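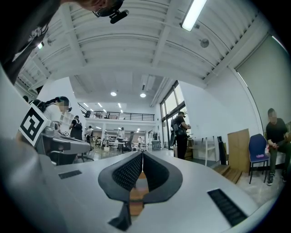 Oiled tables: the questions we get most

20 Sep 2025
By the Horkov Tables workshop

Rewritten from the old page, which had got long and in two places was plain wrong. If yours isn't covered, ring or email. Email is better, we can't hear the phone over the sander.

How do I know if my table is oiled or lacquered?

Drop of water, somewhere it won't show. Leave it ten minutes. If the wood underneath goes a bit darker it's oiled, and probably thirsty. If the drop just sits there like it would on glass, it's either lacquered or very freshly oiled. Run a fingernail along the edge too. Lacquer feels like a skin. Oil feels like wood.

All Horkov tables are oiled, except the Prorano, which was lacquered up to a few years ago and is oiled now. Look under the top for the paper label. If the number on it is lower than 529 it's a lacquered one. 529 and up, oiled. No label – send us a photo of the corner joint and we can usually tell.

Everything below is for oiled tables. Lacquered ones, skip to the end.

How often does it need oiling?

New table: once after the first month, again at six months. After that when it looks dull, or when water stops beading. For most kitchens that's once a year. For a desk, every two or three years, some people never do it and the desk is fine.

A family table with small children, twice a year, and do the end where the children sit more than that.

Which oil?

We use Skusimach hard oil, the clear one. It's what's on your table already so it's the easy choice. A small tin does a six-seater with plenty left over.

Other hard oils for furniture are mostly OK too. Try underneath first. Whatever you buy, check the tin says it's for tables or worktops. Outdoor decking oil is not the same stuff and some of it stays tacky for weeks.

Can I use olive oil?

No. Nor sunflower, nor any other cooking oil. It never dries and after a while it smells. We've had tables back that smelled like a chip pan and the only cure is a full sand.

What about linseed?

Boiled linseed works, slowly. Goes yellow over time. Raw linseed takes days and days to dry. If you've always used it and you like the colour, carry on.

How do I do it?

Pick a dry day. Windows open. Clear the table and give it the evening off.

1. Wipe down with a damp cloth and a tiny bit of washing-up liquid. Wipe again with clean water. Let it dry fully, overnight if you can.
2. Sand very lightly with the grain. 240 grit is about right. You're only knocking the fuzz off. Don't press.
3. Vacuum, then a dry cloth.
4. Shake the tin or stir it. Pour out a little, less than you think.
5. Rub it in with a lint-free cloth, along the grain. Do the edges. Do the end grain twice.
6. Wait fifteen minutes.
7. Wipe off everything that hasn't soaked in. All of it. Then go round again with a clean cloth.
8. Leave overnight. If it looks patchy in the morning, do another thin coat.

Step 7 is where it goes wrong. Nine out of ten sticky tables we hear about are oil that was left on top.

It's gone sticky. Help

See above. If it's less than a day old, put a bit of fresh oil on a cloth and rub hard, the new oil loosens the old, then wipe it all off dry. If it's been a week, white spirit on a cloth, small areas, window open. If it's been a month, sand it back.

What do I do with the oily rags?

Please read this one even if you skip the rest. Rags with oil on them can heat up by themselves and catch fire. Really. Don't scrunch them up and don't put them in the bin. Lay them flat outside on something that won't burn, single layer, until they've gone stiff, or put them in a metal tin with water and a lid on. Then bin.

Same goes for the cloth you used for the second wipe. And kitchen roll.

How long before I can use it again?

Next day for plates and elbows, if it feels dry. Full hardness takes a week or more, longer in a cold room. During that week no wet cloths, no tablecloth, no hot dishes, and wipe spills straight away. Don't put books or papers on it, they can stick or go see-through at the corners.

I've got a white ring

Heat or damp, usually a mug. Often goes by itself in a day or two. If not: a little oil on very fine wire wool, rub gently with the grain, wipe off. NOT on oak though, bits of steel stay in the grain and go black the next time they get wet. On oak use a white nylon pad.

I've got a black ring

Metal and water. A tin can, a cast iron pan, the bottom of a plant pot stand. The metal reacts with the wood so it isn't on the surface, it's in it. Sanding helps if it's shallow. Otherwise oxalic acid, sold as wood bleach. Follow the packet, gloves on, rinse well, and do the whole board and not only the spot or you get a pale patch where the dark one was.

Or bring it in.

Red wine, beetroot, curry

Blot, don't rub. Warm water with a drop of washing-up liquid. What's left fades a lot in daylight, turmeric especially. Give it a couple of sunny weeks before you start sanding.

Felt tip / biro

Felt tip, try soapy water first, then a bit of white spirit. Biro is harder. The ink mostly comes off but the dent stays. See dents.

Can dents be got out?

Small ones, often. Wet the dent, lay a damp cotton cloth over it, touch it with the tip of a warm iron for a few seconds. Look. Repeat. The wood swells back up. It'll be pale and rough after so light sand and a bit of oil. Doesn't work if the fibres are cut, so a knife mark will stay a knife mark.

Everyday cleaning?

Damp cloth, well wrung out, then a dry one. Once a week or so some soap flakes in warm water if you want. Nothing with bleach. No spray polish, the silicone in it gets into the wood and then oil won't take. No steam mop (somebody will ask). No green scourers.

Vinegar? We don't. It strips the oil a bit each time.

There's a crack opening up

Time of year? Wood shrinks when the heating goes on and swells again in summer. A hairline at the end of a board in January is normal and usually shuts by June. Keep the table away from radiators and wood burners. Two metres from a stove would be good, we know not everyone has two metres.

Don't fill it in winter. The filler has nowhere to go when the board swells and it'll either pop out or make the crack longer.

If you can get a coin into it, send a photo with the coin in.

The top has gone bowed

Normally because one side has been oiled and the other hasn't, or from sun on one side. Oil the underneath. One coat will do, it doesn't need to be pretty. Also check the screws underneath, they sit in slots so the top can move, and if someone's tightened them right down it can't. Back them off half a turn.

Flat tops do come back, mostly. Give it a season.

One leg is short

Probably the floor. Turn the table round and see if the wobble moves with it. If it stays in the same spot in the room, it's the floor. Our newer legs have a foot you can screw in and out. Older ones, a felt pad.

The colour's changed

Yes, it will. Oak goes more golden, walnut gets lighter, cherry goes a good deal darker. Light does that. Move things about for the first few months, fruit bowl, lamp, placemats, or you'll have their outlines. If you have the extending Ekanayake, pull the spare leaf out of the cupboard now and then and let it see some daylight, otherwise it'll never match. It does catch up if you forget, just takes a summer.

Can I change the colour on purpose?

Darker, yes. Tinted oil after a proper sand. Lighter is harder. White-tinted oil on fresh oak keeps it looking more like bare wood. Over old oil it just looks chalky in the grain.

Do a test underneath. Let it dry before you decide, wet oil is always darker.

Is it safe for food?

Once fully hardened, fine for bread and crumbs and a dropped sandwich. It's not a chopping board. Use a board.

Do you do it for me?

Yes. Clean and re-oil in the workshop is £79 for anything up to six seats. Full sand and two coats is £183. Larger than six, ask. You bring it and collect it, or we can give you the number of a van. Takes a week, longer before Christmas. Legs off if you can manage it, keep the bolts in a bag taped to the underside.

We do other makers' tables as well, if it's solid wood. Veneer, only the clean and re-oil, we won't sand veneer. There isn't enough of it.

Do you come to the house?

Not for sanding. The dust gets everwhere.

Mine's lacquered, what now?

Damp cloth and that's it. Don't oil it, it'll sit on top and go gummy. Scratches in lacquer can't really be patched, the repair shows. You live with them or have the whole top stripped. We'll strip an old Prorano and oil it for the full sand price, takes a few days more than the others because the lacquer clogs the paper. After that treat it like any oiled table and start from the top of this page.

Does the guarantee cover any of this?

Joints, splits right through a board, legs coming loose: yes. Rings, stains, dents, colour change, small cracks that open and shut: no. Re-oiling it yourself doesn't affect the guarantee. Sanding it yourself doesn't either unless you go thorugh to something you shouldn't.

Keep the reciept, or failing that the number off the label.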